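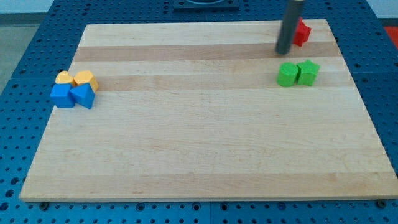
Figure 6.1 Edge-glued maple board on a perforated table, with red and green blocks standing towards the right. Note the alternating pale and darker strips.

Chapter 6
Laminated Boards and Flat Work Surfaces

Evanthia Moschos and Ifigeneia Gavalas

After working through this chapter you should be able to:
identify an edge-glued board from its face and end grain;
estimate seasonal movement across the width of a board;
choose a method of support that allows for that movement;
lay out a sorting or assembly surface for small solid parts.

Key terms: strip, glue line, face grain, end grain, cupping, moisture content, perforated top, datum edge

6.1 Introduction

A flat surface is the first piece of equipment in any bench exercise. Chapter 5 dealt with the table. This chapter deals with the board that is laid on it, which takes the wear, receives the pencil marks and is replaced when it is no longer true. In the exercises that follow, small solids such as cylinders and star prisms are placed, turned and grouped on such a board, and errors in the surface show up quickly as blocks that rock or lean.

The board in Figure 6.1 is built up from strips of maple glued edge to edge. Colour varies from strip to strip, from pale cream to a darker honey tone. The variation has no bearing on strength. Heartwood and sapwood of the same species differ in colour, and a manufacturer who does not sort for colour will produce a banded face. Some workshops use the bands as informal guides when placing parts. This is acceptable for rough positioning but not for measurement, as the glue lines are seldom parallel to the edge within the tolerances given in Table 6.2.

6.2 Why boards are built from strips

A single wide plank moves as one piece. When it takes up moisture it swells across the grain, and if one face takes up more than the other it cups. Cutting the plank into strips and gluing them back together, with the growth rings turned in different directions, breaks the cupping into a series of small, opposed curves. The total change in width remains much the same – lamination does not stop wood from moving – but the face stays closer to flat.

Maple is preferred for several reasons. It is hard, its pores are fine, and the surface can be brought to a smooth finish without filler. Faint streaks and small marks are normal and need not be treated as defects unless they can be felt with a fingernail.

6.3 Support

A perforated table gives access for pegs, screws and clamps, and lets air reach part of the underside of the board. The second point matters more than is usually supposed. A board lying on a sealed top dries from the upper face only and will tend to curl upward at the long edges during a heated winter. Readers in cold climates should check their boards in December and again at the end of the heating season.

Where the board must be held, fix it at the centre of its width and leave the edges free to move. Stops at both long edges should be avoided. The Sketa and Raren pattern tops used in the exercises have holes at regular spacing, and either will take the pegs described in Appendix B. The Psarras clamp may be substituted.

6.4 A worked example

A maple board is 500 mm wide across the grain at the time it is delivered. After a humid summer it measures 522 mm. Is the reading plausible?

The increase is 22 mm, or 4.4 per cent of the original width. Movement of this size would require a very large change in moisture content, well outside what is found indoors. The reading should be rejected and the board remeasured, beginning with a check that both measurements were taken from the same datum edge.

6.5 Placing solids on the surface

A block with a flat base is stable as long as its centre of mass lies over the area of contact. The cylinder and the star prism present different cases. A short cylinder standing on its flat end has a circular base and behaves alike in all directions. A star prism standing on one of its star faces has the same resistance to tipping as a regular pentagon drawn through its five points. The hollows between the points do not reduce it, but they do affect how the block sits against its neighbour: a cylinder may touch a star at a single point or settle between two.

Exercise 6A begins with this arrangement. Before starting, wipe the board, check it with a straightedge along the grain and then across it, and record any gap.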